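Sorting bits, episode 235

9 January 2021

Back at the bench after the break, and I've finally got enough going on to write something up. If you've just wandered in, I'm teaching a two-armed robot called Ela to sort electronic parts into trays, and most of that means me driving the arms by hand, over and over, while the computer records everything. The target is 2000 good episodes. I'm at 235. Yes, I know.

The batch before Christmas came to 710 and I binned the lot. I'd been parking the trays in precisely the same spot every time (I even had tape on the table!) and the model learned the tape marks beautifully and not much else. Nudge a tray a couple of centimetres and Ela would reach for thin air with total confidence. So the tape's gone, and now I shuffle things a little between runs, and swap which part goes where.

I'm running it all on Gastico, the little logging program I wrote in June, and it's holding up better than it deserves to. It did drop the left arm's data for 2 episodes last night, so those will have to be done again.

Circuit boards are my favourite to pick up. They're stiff, they've got an edge you can grab, and if you come in a bit crooked you can usually get away with it. The red ones with the odd notched outline are great for this.

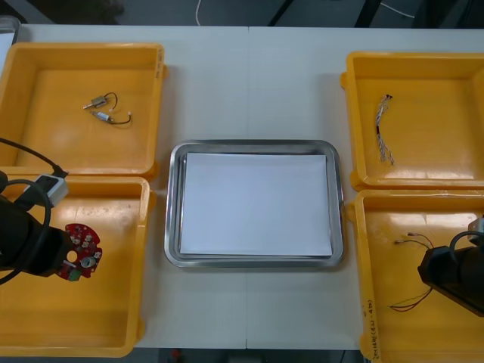 Motors are okay too, once you stop trying to lift them by the leads. Wires, though! Loose wires are a nightmare. They tangle, they spring, they take their neighbours with them, and I've caught myself holding my breath on the way down. I've decided to keep the fumbles in as long as I recover within the same run, as I'd like Ela to see what a second try looks like. A reader in Polton wrote to tell me that's a mistake and I should only keep the clean ones. Could be! I'll train it both ways and post the results.

Next job is the colour balance, which wanders whenever the sun comes round, and then more harnesses. The Diekmann grips are still in the post.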